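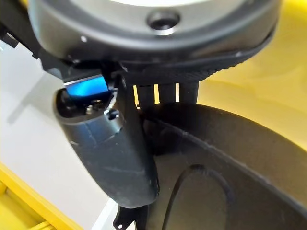 Unit 2: Shelf Storage and Stock Presentation

Prepared by Anathi Coetzee for the Certificate in Storeroom Practice, Putbridge campus. Students should read these notes before the Wednesday practical and bring a printed copy with them.

2.1 Scope of the unit

This unit deals with the storage of cookware and trays on open shelving. It covers the allocation of goods to tiers, the spacing of goods along a board, the treatment of the front edge, and the upkeep of the shelf record. Pallet racking and cold storage are covered in Unit 4 and will not be assessed here.

The term "tier" is used throughout for one level of a shelving unit, including its board and front lip. "Bay" refers to the width between two uprights. The term "facing" refers to the item or items nearest the front edge. Students coming from a retail background may have used "facing" in a slightly different sense and are asked to adopt the present definition in written work.

2.2 Allocation to tiers

Goods of one kind should be kept together on one tier wherever the quantity allows. A tier that holds pots should hold pots only. Mixed tiers slow down both picking and counting, and in the stock exercise carried out at the Branitz store last May they accounted for most of the entries that had to be corrected.

Lidded pots may be placed on an upper tier provided that the lids are seated and the handles can be reached without leaning across another item. Trays are better suited to a middle tier, where the person picking can see into them and can draw them forward with both hands.

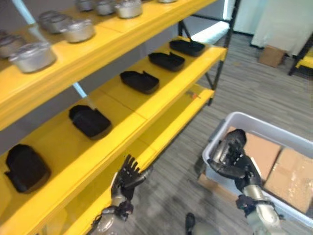
The lowest tier should be reserved for heavy or seldom-used goods. It is also the tier on which stray articles tend to collect. Small tools, markers and similar objects should be returned to their own place at the end of each session, and the lowest tier should be checked along its full length, including any part that lies in shadow. A torch is kept at the sign-out desk for this purpose.

2.3 Spacing and orientation

Items in a row should all face the same way. For trays with a notch or cutout, the notch serves as the reference point and should fall at the same corner of every tray in the row. Where a tray has been turned, it should be corrected before the row is counted.

A clear gap should be left between neighbouring items. The gap need not be measured – a hand's width is sufficient for boxy trays – but it should be even along the row. Pots require enough space for both side handles to be grasped. If the goods supplied will not fit on the tier with proper gaps, the excess should be moved to a second bay and the record amended accordingly.

Pots of different sizes may share a row. The row is set out from the near end of the board, and each pot is placed so that its body stands fully behind the lip. The lip is a stop, and no part of the load should rest on it.

2.4 The shelf record

Each bay at Putbridge has its own sheet. The sheet for the practical is numbered 143 and will be issued at the door. The following particulars are entered in ink:

Tier, numbered from the floor upwards
Kind of goods
Colour and finish, in everyday words such as "silver, with lid" or "matte black"
Quantity counted
Initials of the person counting

Abbreviations are not accepted. Students who have used the Atska handbook should note that it numbers tiers from the top down. The Putbridge sheet does the opposite, and marks will be deducted where the two systems are confused.

2.5 Practical task

Working in pairs, students will have 30 minutes to bring one bay into order and complete its sheet. One student arranges and the other records – the roles are not to be exchanged partway through. Arvid Engström will supervise the session and sign each sheet before it is handed in.

Enclosed footwear is required. Bags and coats are to be left on the hooks outside the storeroom.

2.6 Reading

Chala course reader, the sections on open shelving and on lidded vessels. Copies are held behind the library counter and may be borrowed overnight.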